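Demonstration Collectors, Hand-Held Grippers (Part-Time, Paid)
Nimwood Data Group
Starts in February, with later start dates possible

Nimwood is looking for people to record everyday tabletop tasks with hand-held grippers. The recordings are used to train a manipulation model called Kitano, which learns from examples of people doing ordinary things: picking up a bottle, putting a lid on a box, moving a cup from one spot to another. We have 1,429 accepted episodes so far and want to reach 3,000 by the end of this round.

You do not need a background in robotics or programming. Past collectors have come from kitchens, warehouses, music teaching and retail. Steady hands help, and so does patience with doing the same thing many times.

What the work is

You stand at a table with a gripper in each hand and do a short task from a task card. Each attempt is one episode. Some setups also use a headset, which you wear for the length of a block. Between episodes you put the objects back in new positions and start again. 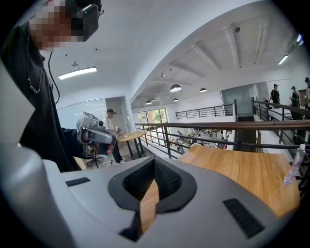 A block lasts 30 minutes and is followed by a break. A normal shift has four blocks, mornings or afternoons. We do not schedule evening shifts. Several people record at the same time, so expect some talking and walking around nearby.

Speed is not the goal. We would like you to move the way you would at home, only a little slower. If you drop something, finish the episode and mark it as a miss. Misses are kept in a separate set and you are paid for them the same as for any other episode.

Requirements

You must be 18 or over and able to stand for a full block.
You should be comfortable using both hands and holding a tool in each.
You need to be able to read task cards in English.
Plain sleeves are best. Please leave rings, bracelets and watches in your locker.
Glasses are fine with most headsets — tell us beforehand and we will check the fit.

Training takes 2 shifts, both paid at the full rate. The first covers holding the grippers, starting and stopping a recording, and keeping the markers clear of your sleeves and fingers. In the second you work from real task cards with a lead beside you.
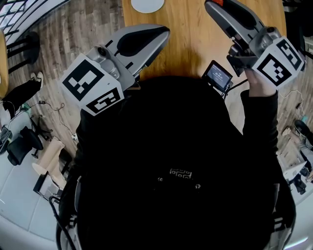 Posted by Lucinda Halvorsen, Collection Lead

Pay and hours

Pay is by the hour, with no quota per shift. The rate is sent with the interview invitation. We ask for at least three shifts a week for six weeks, and we can work around classes or another job if you give us your hours ahead of time.

Recordings and privacy

The cameras pick up your hands, your clothes and sometimes other people in the room. Faces are blurred before the recordings go to the training team. You will get a consent form to read at home before your first shift, and questions about it go to Anil Naidu.

How to apply

Send a short note to the Nimwood hiring desk with the subject line "Kitano collector." Include the hours you are free and whether you are left- or right-handed. A resume is optional. Corinne Greenberg reads the notes and will set up a short visit so you can try the grippers before you decide.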